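NOTA DE PRENSA

El taller compartido Virkedside publica los planos de Trerow, una pinza manual de dos dedos con almohadillas sustituibles

Pernbridge, 7/19/20. El taller compartido Virkedside ha publicado la documentación completa de Trerow, una pinza de accionamiento manual diseñada para registrar movimientos de agarre que después se reproducen en un brazo robótico de sobremesa. El paquete incluye los archivos de las piezas, la lista de materiales, el esquema de montaje y el procedimiento de calibración de la cámara.

El desarrollo ha corrido a cargo de Emiliano Moya, responsable del diseño mecánico, y Carter Sandhu, encargado del programa de captura y de la sincronización. Ambos trabajan en el proyecto desde diciembre, en los bancos comunes del taller y con las máquinas disponibles para cualquier socio.

Trerow consta de dos brazos curvos acoplados a un gatillo mediante un engranaje simétrico. Cada brazo termina en un bloque rectangular atornillado, con una almohadilla en la cara interior. Los insertos roscados de latón se colocan en caliente y permiten desmontar los dedos sin dañar el plástico. La apertura se controla con el índice y admite piezas de hasta 100 milímetros de ancho. La cámara queda fija respecto a los dedos —condición necesaria para que las trayectorias sean comparables entre sesiones— y registra tanto la separación como el entorno de trabajo.

La versión publicada es la cuarta. Las anteriores presentaban holgura en el eje del brazo derecho y un retorno irregular del gatillo. El primer defecto se corrigió con un casquillo de mayor longitud; el segundo, al cambiar el muelle de torsión por uno de tracción. El conjunto completo exige siete horas de impresión y un juego de tornillería métrica común.

«La almohadilla es un consumible y así figura en la lista de materiales», explica Moya. «El borde superior trabaja a cizalladura en cada agarre de alambre o de canto vivo, y es ahí donde empieza a despegarse. Preferimos un adhesivo que ceda antes que el bloque».

Las pruebas se realizan con recipientes de malla metálica, elegidos por la dificultad que plantean a la cámara: las varillas finas se superponen, proyectan sombras estrechas y dejan ver el fondo a través de los huecos. El programa de captura, denominado Carretero, descarta los fotogramas en los que no puede estimar la posición de los dedos y marca aquellos en los que el desenfoque de la malla supera el umbral fijado por el usuario.
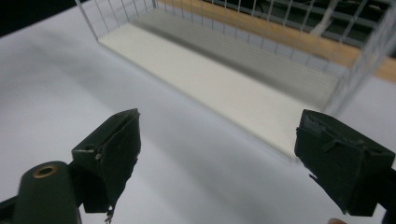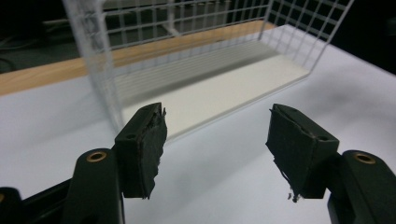 Los dos dedos de la pinza, separados, ante la malla metálica sobre la mesa blanca.

Carretero se ejecuta en un ordenador portátil convencional y guarda cada sesión en un archivo independiente, con la trayectoria, la apertura y la marca temporal. La conversión al formato del brazo se efectúa en un paso posterior. «Separar la captura de la conversión nos obligó a reescribir parte del código, pero permite repetir el cálculo sin repetir la sesión», señala Sandhu. El código se distribuye con una licencia abierta; los archivos mecánicos pueden modificarse siempre que se publiquen los cambios.

Quedan pendientes dos cuestiones. La unión entre almohadilla y bloque carece todavía de un método de fijación mecánica, y el ajuste de la tensión del muelle requiere abrir la carcasa. El equipo estudia una ranura en cola de milano para la primera y un tensor exterior para la segunda —este último ya dibujado, aunque sin imprimir—. Se aceptan propuestas de otros talleres a través del repositorio del proyecto.

Sobre Virkedside

Virkedside es un taller compartido con sede en Pernbridge. Dispone de zonas de impresión, mecanizado ligero y electrónica, abiertas a sus socios.

Contacto para medios: Emiliano Moya, proyecto Trerow, taller Virkedside.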